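Comunidad Irari · Hogar y textiles
Última actualización: 1 de septiembre de 2025

Bandeja con piezas encima de la funda nórdica: ¿cómo evitar marcas?

Vlasta Tóth
Clasifico piezas pequeñas y varillas sobre la cama, en una bandeja de plástico poco profunda, con borde. La funda es blanca, estampada con hojas verdes. Al apoyarme, la bandeja se inclina y las varillas ruedan. ¿Pongo algo rígido debajo? No tengo mesa libre en el dormitorio.

Mamta Yadav
Sí. Un tablero de 30 × 30 cm, o algo mayor que la base de la bandeja. El relleno cede de forma desigual y el tablero reparte la carga. Antes conviene alisar el edredón hacia los bordes.
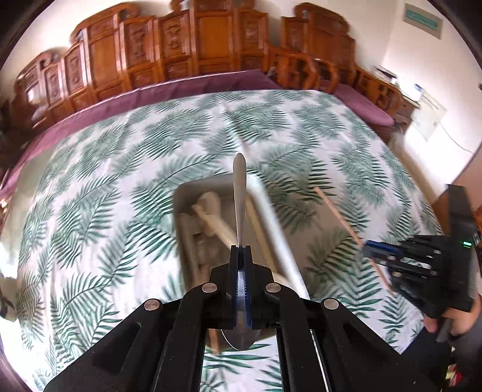

Las varillas largas, fuera de la bandeja y paralelas al cabecero. Si sobresalen en diagonal, hacen palanca al rozarlas. Los cubiertos metálicos, en recipiente aparte. Para las marcas en la tela: lavado a 30 grados y plancha por el revés.

Yasir Tanoli
Yo uso una mesa plegable y listo.

Rodel Catacutan
De acuerdo con Mamta, salvo en el tablero: si el canto está sin lijar, engancha el algodón. Lija fina, 2 pasadas.

Irari utiliza cookies propias y de terceros. Si continúa navegando, acepta su uso.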